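Kinnear Homes Releases Final Phase at Solcombe

Kinnear Homes has opened reservations on the final phase of its Solcombe development, bringing the completed site to 216 homes. The phase is made up of two and three bedroom terraced houses and a small number of one bedroom apartments. First completions are scheduled for February.

All homes in the phase are timber frame, with triple glazing to the north elevations and double glazing elsewhere. Heating and hot water are supplied by an individual air source heat pump, controlled from a hallway panel. Each house has one allocated parking space with ducting in place for a vehicle charger. Apartments share a cycle store and a metered laundry room on the first floor.

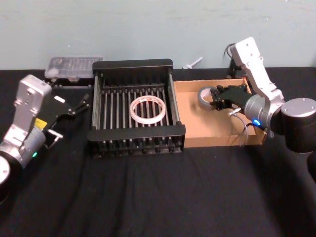

Interior finishes have been revised from the previous phase following comments from existing residents. Buyers who reserve before the plastering stage may choose from 5 wall colors, all in a washable matte paint made by Ultlow. The most requested so far is a plain pale blue-gray, similar to the wall behind the black-covered table, and it can be specified for any room except the kitchen and bathroom, where a moisture-resistant white is standard. Kitchens are supplied by Pruna – base units, wall units and a fitted extractor are included in the price, and a dishwasher is optional.

"The layout changes in this phase are modest," said Gordon Dufour, sales director at Kinnear Homes. "We moved the utility cupboard off the landing and widened the rear hall. Storage was the point raised most often by people already living on the site."

Reservations require a signed form, proof of funds or a mortgage decision in principle, and a deposit that is credited against the purchase price at closing. A reservation holds the home for 3 weeks. Extensions are considered case by case and must be requested in writing before the period ends.

The sales office at Solcombe is open for viewings by appointment. Floor plans, the full specification and the current price list are available there on request.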